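Re: [floor-list] Folding cell and the September rota
2 min read
Print | E-mail

Ingeborg Frerichs wrote:
> Before we sign off on the rota I'd like to know what is left for the
> four of us on returns. Mellalby says the arms will take all the kids'
> sportswear. Do we become button pushers?

Ingeborg,

I spent the morning at the cell with Mohcine. The arms get the plain folds: shorts, jersey bodies, anything cotton that lies flat.
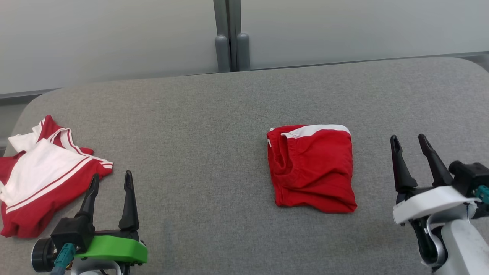 Sorting stays with us, and so does the final check. Last month we folded 1252 pieces by hand and 847 of them were kids' sets. If the cell takes those, your wrists get a rest, but someone has to stand by it and refold what it gets wrong. Svenja wants that counted as skilled work, at the same grade as packing. I agree and have told Pletby so.

Care labels are still open. Size and fabric have to be matched against the order, and I want a person doing that.

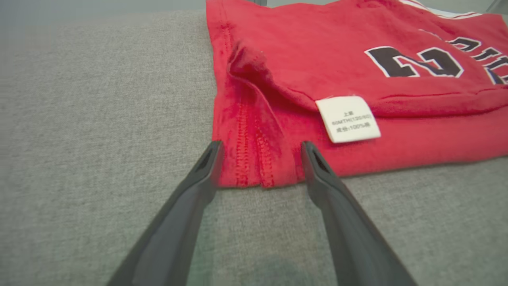
My proposal is 90 minutes at the cell, then swap. No one does a full shift there. Ronaldo has offered to train the first pair. Hours stay as they are through the trial, and I have asked for that in writing.

Send me your objections before the rota goes up.

Mareike Weidemann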